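Praltgate Neighbours Help Board
Home and Money > Storage and moving

Is the "free first month" on self storage ever really free?

Posted by Maribeth Samonte, 24/05/2018

We're between houses until August and need somewhere to put the contents of a two-bed flat. Dirkeck on the ring road are advertising the first month free, and the girl on the phone was very nice, but when I asked for the total in writing I got a "personalised quote" with three extra lines on it. There's compulsory insurance, an admin fee and a padlock. A padlock! I own padlocks.

The monthly rate is £152 and they say it's fixed. My brother-in-law says it never is. Has anyone here stored with them, or with Bromholm, and come out having paid what they were told? I don't mind paying a fair price, I just don't believe a word of the leaflet.

3 replies

Usman
Your brother-in-law is right, in my experience. I had a unit at Dirkeck for a bit over a year. "Fixed" meant fixed for the first six months, and that was in the small print on the back of the agreement. After that it went up by £23 a month with one letter's notice.

The insurance is the bit to argue over. Ask your home insurer if they cover goods in storage. Mine did for a small charge, and once I'd sent the certificate Dirkeck took their own cover off the bill. They did not offer this, I had to ask twice. Also check how they work out the value of your things. They had me down for far more than I owned, and the premium goes by that figure.

Read the bit on notice too. Mine was 14 days, in writing, and they wouldn't count an email. Take your own padlock and see what they say.

gatepost_lane
just hire a van and use someones garage, all these places are a con

Wendle
I'd be wary of the garage idea unless you know it's dry. We lost a mattress and two boxes of books that way.

I used Bromholm and paid what was quoted, but I was only there ten weeks, so I can't say what happens later. Their units are smaller than the website makes out. Go and stand in one before you sign. And get the size in square feet, because "fits a two-bed flat" means whatever the salesman wants it to mean.
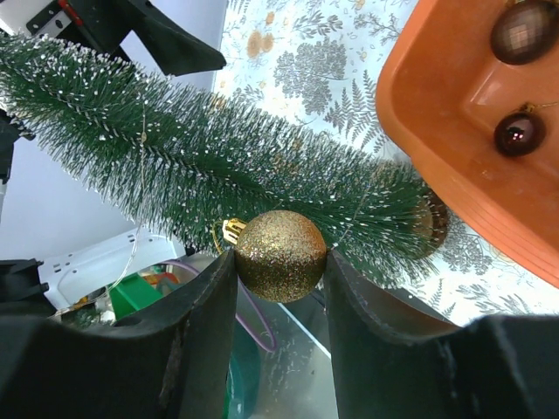

Do I have to buy the storage firm's own insurance?

Usually you can use your own policy if it covers goods in storage, but get the firm to confirm that in writing before you sign.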